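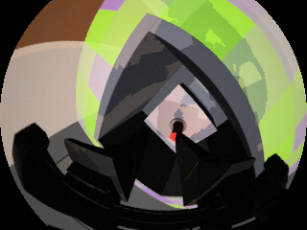

Wrist view, simulator. Gripper at the open container, checkered surface behind.

Pirnar Drolix 2 – Two-Finger Gripper with Wrist Camera and Sim Model
For bin, box and tray work. Home chores, light shop-floor jobs.

In stock. Ships from the Trasard warehouse, Sunday orders go out next working day.

Overview
Two angular fingers on a wide curved base. Camera sits behind them and looks straight down the work. Wide-angle lens, round picture, black corners. Your software gets the same view from the sim model as from the real unit, so you can try a job on screen before you bolt anything down.

Sold as a gripper. Not a housekeeper. Please read the next part before ordering, we get a lot of returns from people who skipped it.

Can it do chores yet?
Some. Depends on the chore, and on how much you're willing to set up first.

Reaching into an open container is where most of our customers start, and it's harder than it looks. Walls slope, rims hide what's behind them, the inside goes dark. In the render at the top of this page a lot of the lower interior is close to black, with a small dark peg or hole near the fingertips and a pale pink panel behind it. Peg or hole matters quite a bit to a gripper! A person would feel for it. The Drolix 2 has no touch sensing in the tips, it goes by the camera and by motor load.

Works well now:
Picking one solid item off a flat surface
Moving light parts from tray to tray, fixed positions
Putting a lid on a box if the box is held still
Loading a fixture, same part every time

Works with tuning:
Reaching into open bins with clear space round the item
Sorting by color in steady light
Clearing cups off a table, rigid cups only

Not yet:
Folding laundry
Anything wet or greasy
Mixed bins, stuff piled on stuff
Drawers that stick
Tidying a room by itself. People ask every week. No.

On the shop floor the answer is better than at home. Parts are the same, lights are the same, the bench doesn't move. If you've got a repeat job and can live with a slow cycle, it will probably earn its place. In a kitchen you'll spend more time moving things for the gripper than it saves you. Fine for a lab or a hobby project, poor value as an appliance.

Specs
Fingers: 2, replaceable
Payload: 800 g, grip centered
Grip force: adjustable, 6 steps
Camera: wide-angle, fixed to wrist
Touch sensing: none
Sim model: included, Ngau format
Wash down: no. Wipe with dry cloth

Payload drops when the item is held at the very tips. Half load is a good starting point there.

About the sim model
The Ngau files come with fingers, base, camera and a few test setups. Colors in the test setups are loud on purpose, the green and lilac checks make it easy to see lens bend near the edges. Surfaces are blocky up close. Good enough for reach and clearance checks, not good enough for judging friction. A grasp that holds in sim can slip on a real part, so run 200 tries on the bench before you leave it alone with anything you care about.

Shadows in sim are harder than in most rooms. If your software copes with the dark corners of a container there, real bins under a decent lamp tend to be easier. Shiny bins are the exeption. Steel and glossy plastic still give us trouble.

In the box
Gripper with both fingers fitted
Spare finger pair
Cable
Mounting screws and key
Card with download code for Ngau files

Arm not included. Power supply not included, check your arm has a suitable outlet on the wrist.

Before you order
Check the mounting pattern against the drawing on the Downloads tab. Check your container opening too: the base is wide and the knobs at either end stick out further than the fingers do. Narrow bins are out, the base hits the rim before the tips get to the bottom. Long fingers are planned for August, no preorders yet.

Returns
Unused units, full refund. Used units, we take a look and make an offer. Worn fingers are not covered, they're ment to wear.

Related items
Drolix 2 spare fingers, pair
Drolix wrist cable, long
Pirnar bench clamp for open trays
Ngau extra test setups, download only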